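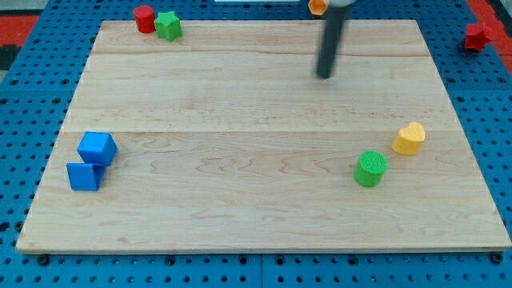 Draughts under the front door: threshold seals and when to change them

The service desk logs more calls about cold hallways in December than in any other month. In most cases the door leaf and the frame are sound and the fault lies in the bottom seal. This item covers the seals fitted to Skavar and Irent entrance doors, how to check them, and what can be done without taking the door off its hinges.

Types in use

Skavar doors have a drop seal set into a groove in the bottom edge of the leaf. A small plunger on the hinge side touches the frame as the door closes and pushes the seal down on to the threshold. When the door opens, a spring lifts the seal clear of the floor. Travel is 13 mm at full setting.

Irent doors use a fixed blade seal carried on an aluminium strip, screwed to the inside face of the leaf. The blade is always down and drags lightly on the threshold each time the door moves. It wears faster than a drop seal but costs less and can be changed with a screwdriver.

Doors with a Grarken low threshold, fitted where level access is needed, have a third arrangement. Two rubber ridges are held in the threshold and the bottom of the leaf closes against them. Parts for this type are not interchangeable with the other two.

Checking the seal

Close the door and lock it. A door that is only on the latch will not pull up fully, and the result will be misleading. Slide a strip of ordinary printer paper under the leaf at the lock side, in the middle and at the hinge side. It should be gripped in all three places. If it is gripped at one end only, the leaf has probably dropped, and a new seal will not cure the draught. Have the hinges adjusted first, then repeat the check.

On a drop seal, also look for even contact along the full width. The hinge side normally touches down a moment before the lock side. If the lock side does not touch at all, the plunger needs to be wound out.

Adjusting a drop seal

Open the door and find the plunger at the bottom of the hinge edge. Turn it anticlockwise with a flat screwdriver or a 2 mm hex key, depending on the age of the door. Make one half turn, close the door, and repeat the paper check. Stop as soon as the paper is held. Winding the plunger out too far makes the door hard to latch and marks the frame, and in time it will bend the push rod. A bent rod means a complete new unit.

Do not oil the mechanism. Oil collects grit from the floor. A dry silicone spray may be used on the plunger tip.

Replacing a blade seal

Measure the old strip before ordering, as widths vary between leaf sizes. New strips are supplied 40 mm over length and are cut at the end away from the fixed screw hole. Slide the rubber back before cutting the aluminium, then trim the rubber separately so that it stands slightly proud at each end. Fit the screws loosely in the slotted holes, close the door, lower the strip until the blade just bends, and tighten.

Take care with thick doormats. A mat that lifts the blade will turn it over on itself, and the fold becomes permanent after a few weeks.

Thresholds

A new seal will not work against a damaged threshold. Check for dents, lifted screws and hardened sealant. On timber thresholds the varnish wears through in the middle first, and the bare patch should be sanded and recoated before the wet season. Drain slots on the outer side of Grarken thresholds must be kept open. They should never be filled to stop a draught, as water will then run back into the hall.

Ordering

Seals for all three types are held at the Frimpong trade counter. Quote the number on the label at the top of the hinge edge, or the clear width of the leaf if the label has been painted over. Blade strips ordered before 16:00 are sent the same day, except on a Friday, when they go out with the next working day's post. Drop seal units are cut to order and take longer. Grarken ridges are sold in pairs and should be changed in pairs.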